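Somirport slick log, read me first

Hello! I keep this log of oil slicks and odd sheens in the water off Somirport, and this file tells you what's in it and what to watch out for. I started it in February after too many evenings squinting at free radar images, and it has grown a fair bit (more than I'd planned, if I'm fair). Last updated 2022-09-19.

There are 1,318 rows in slicks.csv, one for each dark patch I've outlined. Every row has the image date, the middle point of the patch, its length in kilometres, the wind speed if I could find it, and a notes column where I ramble. Places are named after the nearest landmark, so you'll see Clurnever (the old loading terminal) and Pirkari (the shallow bank to the north) over and over again.

The confidence column runs from 1 to 4. A 4 means I'd happily argue with you over it, and a 1 means it could well be calm water, algae or a rain cell. Please don't add up the 1s and call it a spill total!
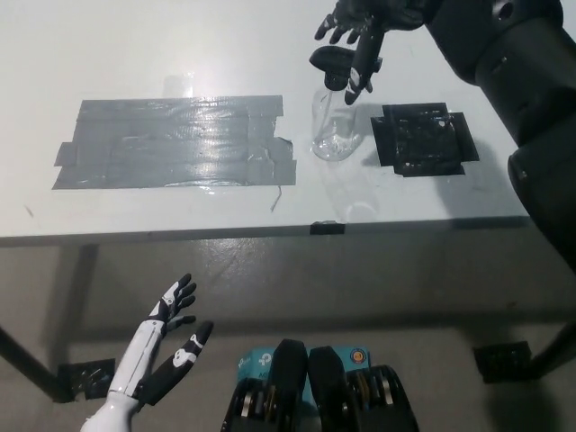
Two satellites feed the log, and they don't pass over at the same time of day, so a slick that shows up on both gets two rows with the same group number. Filter on group if you only want each one once. I forgot to do this myself when I made my first map and got very excited over nothing.

Known problems: the wind figures near Nam are poor, the harbour mouth is a mess of ship wakes, and my outlines got tidier as I went along, so the early ones look a bit blobby. I do mean to redraw them.

You can use any of it for anything you like, just say where it came from. Corrections are very welcome, especially from people who know the Pirkari side. Put the row number in your message or I'll never find it.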